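3 October 2021
By Lâm Đỗ

Kollwood Robot Hand Club: questions we often receive

Many students write to us before they join, and the questions are often the same. I have collected them on this page. If your question is missing, please send it to the address at the bottom.

Who can join the club?
Every student of the school, from any year and any subject. Last year we had members from history and from nursing. At this moment there are 43 members on the list, but on a normal evening fewer people come.

Do I need to know programming?
No. In the first term you learn to read the hand settings and change them, and for this you only edit a text file. If you already write Python, you can go directly to the Flurkatico group. Flurkatico is our own program for moving the fingers, and it still has many mistakes that need a patient person.

What will I do in the first weeks?
You begin with passing practice. One student works with the robotic hand, the other holds a gripper, and between them is a small object. It sounds easy. The difficulty is to agree who holds and who lets go, and in which moment. We ask that you speak aloud while you do it ("I have it", "you can open"), also when you feel a bit silly.

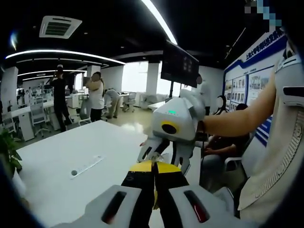

Passing practice: fingers of the hand above, gripper tips below.

Each pair makes 8 passes and then changes places. Please write every pass in the log sheet, also the bad ones. A drop is a result, and we use it later when we choose the finger settings.

Must I buy something?
You don't need to buy tools. There is a fee of 5 pounds for each term, and it pays for tape, screws and small spare parts. Please bring a notebook and tie back long hair. Rings and bracelets must come off before you touch the moving parts.

May I take the equipment home?
The grippers, yes, for one week, if you sign the book. The robotic hand stays in the lab. Please do not ask the first-year helpers to make an exception, they are not allowed to decide this.

What is the Kenico Cup?
It is the student competition we enter each April. A team has to pass a set of objects from hand to gripper and back, without touching the table. In the last competition our team reached 109 points, and we were pleased, although the last round was very bad for us because of a wrong cable. A team has four members and one reserve. We choose them in the winter term, and attendance is more important than points.

I missed the first meeting. Is it too late?
It is not too late. Come to any meeting and ask for the introduction, it takes half an hour. Only for the Cup team there is a closing date, which we will put on the notice board next to the lab door.

Who do I call if something breaks?
First press the stop button, then tell the member on duty. Do not try to open the fingers with force. We had to repair two joints after this. You will not have to pay for damage if you report it the same evening.

In which language are the meetings?
In English, but slowly. Many of us are not native speakers, so please ask again when something was not clear.

Contact: Lâm Đỗ, at the club desk or through the school office | © 2021 Kollwood Robot Hand Club | Back to top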